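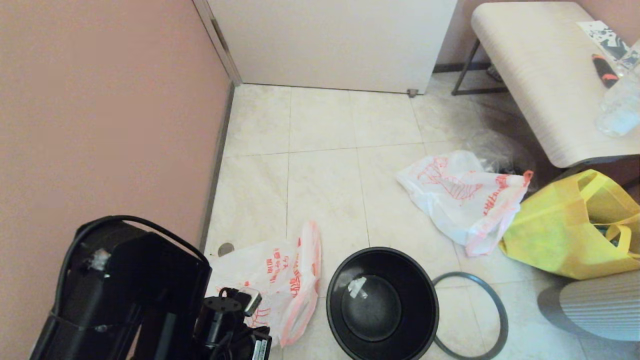
4.2 Does a bin nearby mean a tidier floor?

The claim that people tidy more when a bin is close at hand is repeated so often in the housekeeping literature that it is rarely tested. Ó Gríofa built a whole model of room upkeep on it, and the Vetine guidelines for shared buildings repeat it as a plain fact. We doubt it, at least in the strong form. Our own records give it some support, but less than we were led to expect, and most of that support depends on what one agrees to call litter.

The Drirwood set holds 2301 room records, of which 700 have a bin standing within arm's reach of at least one loose item on the floor. If distance did most of the work, these should be rare cases, or cases where the bin was already full. Full bins explain only 73 of them. In the rest there was room left, and the things were on the floor anyway.

Figure 6 is a fair instance. The black bin is empty apart from a bit of white tape on its inner wall, and there is a crumpled plastic bag with red printing on either side of it. A dark gray rubber ring lies on the tiles next to the bin. By the usual scoring this room fails badly: an empty bin, with loose things close to it on both sides. The scoring assumes that the printed bags are trash. We see no good grounds for that. Many people keep shopping bags for a second use, and a kept bag looks the same as a discarded one when it is on the floor. The rubber ring is harder still. Our coders could not agree whether it was a part of something, and we have left it as "unknown" in the tables, where Ó Gríofa's rules would have forced a choice.

The yellow tote below the bench raises a different problem. It is partly open, with dark contents showing, and no coder took it for litter. Yet it takes up floor in much the same way as the white bag beside it. A measure that counts one and skips the other is really a measure of how much we respect the object – which may be worth studying, but should not be reported as tidiness. The bench causes trouble of its own. The patterned paper and the water bottle on top were passed over under the floor-only rule, while the clear plastic bag underneath was counted. Move that bag up to the bench top and the score improves, though the room is hardly any cleaner.

Hanrahan's reply to an earlier draft was that such cases wash out in a large sample. Perhaps they do. But bags of one kind or another are the most common loose item in our records, so an error in how they are read will not cancel itself; it will push every room in the same direction. Niamh Hanrahan kindly recoded part of the Feda rooms with bags set aside as their own class, and the link between bin distance and floor items grew weaker in her tables as well.

We therefore report bags apart from other items in what follows, and give no single tidiness score. Readers who want one can add the columns in Table 5, at their own risk.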